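Atelier partagé Stallstead
Compte rendu de la réunion « Équipement 2020 », 25 janvier 2020

Présents : Sudheer Subramaniam (animation), le groupe préhension, le groupe simulation, deux adhérents du pôle bois
Excusé : le représentant de Bellamy

1. Retour sur la réunion précédente

Compte rendu adopté sans modification. Les étagères de l'arrière-salle sont montées, et on peut enfin ouvrir l'armoire électrique sans déplacer trois cartons !

2. Choix du bras

Gros morceau de la séance, et très bonne discussion. Deux offres étaient sur la table, celle de Flilitz et celle de Sendirbridge. Les deux bras couvrent nos besoins en charge et en allonge. Sendirbridge livre plus vite, mais la pince est une option facturée à part, et son interface logicielle oblige à passer par leur boîtier. Flilitz fournit une pince parallèle à deux doigts dans l'offre de base, avec des doigts démontables, et le modèle géométrique complet est remis à la commande. Le groupe simulation y tient beaucoup : on peut travailler dès maintenant sur les prises, sans attendre le matériel.

Sudheer a rappelé que la question des doigts avait failli passer à la trappe l'an dernier, alors que c'est la pièce qu'on use et qu'on modifie le plus. L'offre Flilitz comprend 3 paires de rechange. Le pôle bois demande s'il sera possible d'y coller des patins maison ; réponse oui, à condition de garder une paire d'origine intacte pour les comparaisons.

Décision : on retient Flilitz, à l'unanimité. Applaudissements, et même un petit cri du côté du groupe préhension.

3. Budget

La ligne « petit équipement » est dotée de 600 euros. Les demandes chiffrées à ce jour :
- jeu de câbles et connecteurs : 131 euros
- plaque de fixation et visserie : 156 euros

Le reste de la ligne est gardé pour les patins, les filaments d'impression et les imprévus. Le bras lui-même est financé sur la ligne d'investissement votée à l'automne, on n'y touche pas ici. Bellamy propose par mail de prêter un arrêt d'urgence en attendant le nôtre. Proposition acceptée avec grand plaisir, Sudheer répond lundi.

4. Pièces de test

Débat animé sur les objets à faire saisir en premier. Le cube et le cylindre sont faciles et tout le monde les a déjà faits. Le groupe simulation pousse pour des formes à branches, où le choix de l'angle compte vraiment : selon qu'on attrape par le centre ou par une branche, la prise n'a plus rien à voir. L'idée plaît beaucoup. On garde quand même un cube dans le lot pour vérifier les réglages.

Décision : une série courte en simulation d'abord, puis impression des formes retenues. Le pôle bois se propose pour en tourner une ou deux en hêtre, par curiosité.

Reste ouvert : la couleur du fond dans le simulateur. Certains veulent un fond uni, d'autres une table avec une texture. On fera les deux et on comparera.

5. Installation

Emplacement retenu : le mur nord, près de la prise triphasée. Il faudra marquer la zone au sol avant la livraison et revoir le plan de circulation avec le pôle bois, qui passe par là avec ses panneaux. Livraison espérée en février, à confirmer par Flilitz.

6. À faire

- Sudheer : bon de commande et réponse à Bellamy
- Groupe simulation : scripts de prise, liste des formes
- Groupe préhension : essais de patins, commande des câbles
- Pôle bois : marquage au sol, plaque de fixation

7. Questions diverses

Demande d'une soirée ouverte aux adhérents une fois le bras en service. Accueil enthousiaste, date à fixer après la livraison. Le groupe simulation tiendra à jour le dossier partagé, où chacun peut déjà déposer ses idées de formes.

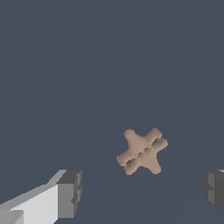 Pour les formes proposées, merci d'indiquer les cotes en millimètres et de joindre le fichier source. Les propositions seront relues à la prochaine réunion, en février, même salle.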